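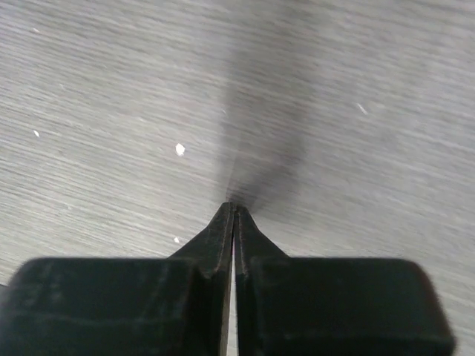 Figure 3.1 A two-finger gripper over a grey wood-grain surface, fingertips nearly touching.

Chapter 3
Reading the Offer: What a Gripper Kit Does and Does Not Include

Sellers of robot hands like to talk about the whole job. The brochure for the Keraser kit, which we shall use throughout this chapter, promises "picking from day one". It is a fair place to begin, if only because the phrase has no agreed meaning. Picking what, from where, and who clears up the misses?

Figure 3.1 is the view a wrist camera gives. The black fingers fill much of the lower part of the picture, a dark blurred shadow runs up from the tips, and a few white specks lie on the surface. A buyer should spend some time with views like this before reading a single line of the specification. Software that must find a small pale part will have to tell it from a crumb or a bit of lint, and it will have to do so with a shadow across the middle of its working area. Ask the seller how. If the answer is a video, ask again.

The kit comes in a box of 19 parts and is sold by Vesus, with a service plan at extra cost. Duván Salazar, who bought two for a packing room in Plava, kept a log of the first 377 attempts at lifting flat plastic clips. We return to his log in Section 3.4, where the reader will be asked to decide what counts as a failed pick. The seller left out every attempt in which the clip was lifted and then dropped. Salazar did not, and the two success rates that follow from this choice are far enough apart to change the purchase.

Three claims deserve particular doubt:

"No set-up needed." The manual has 13 pages on set-up.
"Works on any surface." The surfaces tested are not listed.
"Wear parts included." One spare pair of fingertips is supplied, and the service plan does not say how often they should be changed.

None of this makes the kit a bad one. Zoi Panagiotou, whose review we reprint in part at the end of the chapter, thought it well made and easy to mount — and still advised her firm to hire before buying. Her reasons were mostly to do with the contract.

Before you read on
Find a brochure for any automated product. Underline each claim that could be checked in an afternoon with the product in front of you. Keep the list for Section 3.2.

3.1 What is being sold?

A kit, a service and a result are priced in different ways, and a single offer may mix them. We take the kit first.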